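주방 셀 시뮬레이션 한 대를 두 달 가까이 붙잡고 있다. 팔 하나, 조리대 하나, 도구 몇 가지. 세팅하면서 고친 것들을 순서 없이 적어 둔다. 나중에 내가 다시 볼 용도라 길다.

구성부터. 시뮬레이터는 사내에서 쓰는 Vilero, 제어 쪽은 Prodbridge 미들웨어. 제어 코드는 실물 셀에서 쓰는 것과 같은 브랜치에서 빌드한다. 시뮬 전용 분기를 만들면 편한데, 예전에 한 번 만들었다가 석 달 뒤에 둘이 전혀 다른 코드가 된 적이 있어서 이번에는 처음부터 막았다.

처음 손댄 건 베이스 위치. 팔은 조리대 위가 아니라 옆의 별도 받침대에 올린다. 조리대 모델을 바꿀 때마다 베이스 좌표가 같이 움직이면 캘리브레이션 파일을 전부 다시 뽑아야 한다. 그래서 받침대를 월드 좌표에 고정하고 조리대를 받침대 기준으로 배치했다.

이걸 반대로 해 놓은 게 전임자 Noboru Okabe 씨 버전이었다. 틀린 건 아니다. 그때는 조리대가 한 종류였으니까. 지금은 Kumberg 에셋 묶음에서 상판을 갈아 끼우면서 돌리기 때문에 상황이 다르다.

상판 높이 문제. 에셋마다 원점이 다르다. 어떤 건 상판 윗면, 어떤 건 바닥, 어떤 건 그냥 한가운데 어딘가. 불러올 때 바운딩 박스를 읽어서 윗면을 기준으로 맞추는 스크립트를 넣었다. 손으로 오프셋 적던 표는 지웠다.

윗면을 바운딩 박스로 잡으면 뒤에 턱이 있는 모델에서 틀어진다. 턱 높이를 윗면으로 읽는다. 이 경우는 아래로 레이를 쏴서 작업 영역 안에서 맞은 높이의 중앙값을 쓴다. 느리지만 로드할 때 한 번만 하니까 상관없다.

다음은 TCP. 손가락 끝 기준점이 실물 설정 파일과 시뮬 쪽에서 서로 달랐다. 시뮬은 손가락 패드 한가운데, 실물은 손가락 맨 끝. 둘 다 주석에는 "fingertip"이라고만 적혀 있다. 맨 끝으로 통일하고 주석도 풀어서 다시 썼다.

이걸 못 찾고 하루를 날렸다. 증상이 애매했다. 두꺼운 물체는 잘 잡고 납작한 물체만 놓친다. 그래서 마찰 계수부터 의심했고, 마찰을 올리니까 조금 나아져서 더 헷갈렸다. 납작한 물체에서만 실패하면 마찰 건드리기 전에 TCP부터 볼 것.

마찰은 원래 값으로 되돌렸다. 잠깐 올려 둔 값이 그대로 커밋되는 일이 많아서, 물성 파일은 이제 리뷰 없이는 안 들어가게 해 놨다. 내가 제일 많이 걸린다.

관절 초기 자세. 홈에서 시작하면 첫 동작에서 팔꿈치가 크게 돈다. 조리대 위에 키 큰 물체가 있으면 그걸 치고 지나간다. 조리대 쪽으로 미리 굽힌 대기 자세를 하나 만들고 에피소드는 전부 거기서 시작한다. 홈은 종료할 때만 쓴다.

대기 자세를 정할 때 관절 한계에 가까운 축이 없는지 꼭 본다. 처음 만든 자세는 손목 쪽이 한계에 붙어 있어서, 오른쪽 물체로 갈 때마다 플래너가 반 바퀴를 돌렸다. 경로는 나오니까 에러가 아니다. 로그만 보면 안 보이고 화면을 봐야 보인다.

제어 주기와 물리 스텝. 물리 스텝을 제어 주기의 정수배로 나누지 않으면 접촉 순간에 손가락이 떤다. 처음에는 게인 문제인 줄 알고 Shinji Kubo 씨랑 게인을 한참 만졌다. 스텝을 맞추고 게인을 원래대로 돌리니까 떨림이 없어졌다.

손 옆에 다는 카메라 얘기. 외부 파라미터를 실물 캘리브레이션 결과에서 그대로 가져왔는데 영상이 옆으로 밀려 보였다. 원인은 좌표 규약. 실물은 광축이 z 앞쪽, 시뮬은 -z 앞쪽. 흔한 실수고 나도 또 했다. 변환은 한 군데에서만 하도록 함수 하나로 뺐다.

카메라 하우징에도 충돌 형상을 줘야 한다. 렌더용 메시만 있고 충돌 형상이 없어서 하우징이 냄비 벽을 그냥 통과하고 있었다. 시뮬에서는 성공, 실물에서는 부딪힌다. 박스 하나면 충분하다. 정밀한 메시를 넣을 이유가 없다.

충돌 형상을 정리하면서 팔 링크 쪽도 봤다. 이웃한 링크끼리는 충돌 검사를 끄는데, 예외 목록에 이웃이 아닌 쌍이 하나 섞여 있었다. 언제 누가 넣었는지는 기록에 없다. 빼고 전체 회귀를 돌렸고 문제없었다.

회귀는 배치 625개를 고정 시드로 돌린다. 시드를 매번 바꾸면 숫자가 좋아졌는지 운이 좋았는지 구분이 안 된다. 밤에 걸어 두고 아침에 본다. 새 시드는 릴리스 전에만 따로 돌린다.

TCP를 고치기 전에는 그중 119개가 실패였다. 고친 뒤에는 11개. 남은 것들은 투명한 물체와 칼 근처에 몰려 있다. 이 두 가지는 원인이 달라서 따로 본다.

칼은 잡는 쪽이 문제가 아니고 옆 물체를 잡을 때가 문제다. 플래너는 칼을 볼록 껍질 하나로 본다. 실제보다 넓은 덩어리가 되니까 옆에 내려갈 자리가 없다고 판단한다. 손잡이와 날을 나눠서 형상을 두 개 주면 대부분 풀린다.
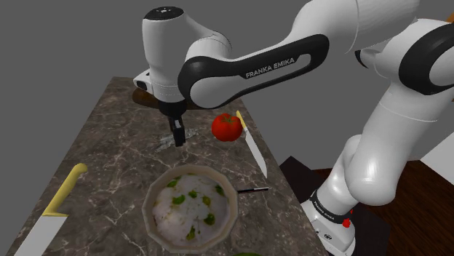 하강 높이는 지금도 조정 중이다. 접근 마지막 구간에서 손가락 끝과 상판 사이에 여유를 얼마나 둘지인데, 너무 두면 낮은 물체를 놓치고 줄이면 상판을 긁는다. 지금 값으로는 이 정도까지 내려온다. 손가락이 거의 닫힌 채로 대리석 면에 닿을 듯하고, 바로 밑에는 잘 안 보이는 반투명한 회청색 물체가 있다. 토마토 바로 옆에 칼이 놓인 배치라 앞에서 말한 볼록 껍질 문제도 여기서 같이 확인한다. 칼 형상을 나누기 전에는 이런 배치에서 토마토 쪽 하강 경로가 아예 안 나왔다.

반투명 물체는 깊이 값이 문제다. 시뮬의 깊이는 물체 표면을 정확히 주는데 실물 센서는 뒤쪽 상판을 읽거나 구멍을 낸다. 정확한 깊이로 튜닝해 봐야 실물에서 안 통한다. 그래서 투명 재질에는 깊이를 일부러 빠뜨리는 옵션을 켜 둔다. 남은 실패가 여기 몰리는 것도 그 옵션 때문이고, 끄면 숫자는 좋아진다. 켠 채로 둔다.

냄비와 팬은 내용물을 강체 한 덩어리로 처리했다. 입자로 돌리면 100배 넘게 느려진다. 지금 과제에서는 팬을 기울이지 않으니 강체로 충분하다. 기울이는 과제가 들어오면 그때 다시 생각한다.

팬 손잡이 방향은 무작위로 돌리되 팔 베이스 쪽 정면은 뺐다. 그 각도에서는 잡으러 가다가 손목이 팬 테두리에 걸린다. 실물에서도 사람이 그렇게는 안 놓는다는 게 Chiyo Noguchi 씨 의견이었고, 나는 반반인데 일단 뺐다. 제외한 각도는 설정 파일에 적어 놨다.

물체가 조리대 가장자리 밖으로 걸치는 배치도 있다. 떨어지지 않으면 유효로 친다. 로드하고 잠깐 물리를 돌려서 가라앉힌 다음, 위치가 변한 물체가 있으면 그 배치는 버린다. 가라앉히는 단계를 빼면 첫 프레임에 물체가 튀어 오르는 일이 생긴다.

정기적으로 보는 것. 에셋 묶음이 업데이트되면 상판 높이 스크립트, 물체 질량, 충돌 형상 순서로 확인한다. 질량이 제일 자주 깨진다. 밀도로 적힌 파일과 질량으로 적힌 파일이 섞여 있어서 토마토가 벽돌만큼 무거웠던 적이 있다. 그리퍼가 들다가 놓치는데 영상만 보면 미끄러진 것 같다.

로그는 관절 각, 손가락 간격, 접촉력, 그리고 플래너가 거절한 이유까지 남긴다. 마지막 게 제일 쓸모 있다. 전에는 "경로 없음" 하나로만 찍혀서 뭐랑 부딪혀서 없는지 알 수가 없었다. 충돌 쌍 이름을 같이 찍게 바꾼 뒤로 원인 찾는 시간이 많이 줄었다.

인수인계 문서는 Chie Yagi 씨가 정리 중이다. 베이스와 TCP 부분은 초안이 나왔고 카메라 부분은 내가 써야 한다. 그림 하나 그리는 게 귀찮아서 미루고 있다.

다음에 할 일: 칼 형상 분리를 나머지 도구에도 적용. 하강 여유를 물체 높이에 따라 다르게 주는 것. 투명 물체는 다른 각도에서 한 번 더 보고 내려가게 하는 방법을 시험해 볼 생각이다. 결과 나오면 이 밑에 이어서 적는다.

추가. 질문이 와서 적는데, 실물 셀 안전 설정은 시뮬에서 가져오지 않는다. 속도와 힘 제한은 실물 쪽 파일이 원본이고 시뮬이 그걸 읽는다. 방향이 반대면 시뮬에서 잠깐 풀어 둔 제한이 실물로 넘어갈 수 있다. 읽기 전용으로 마운트해 뒀다.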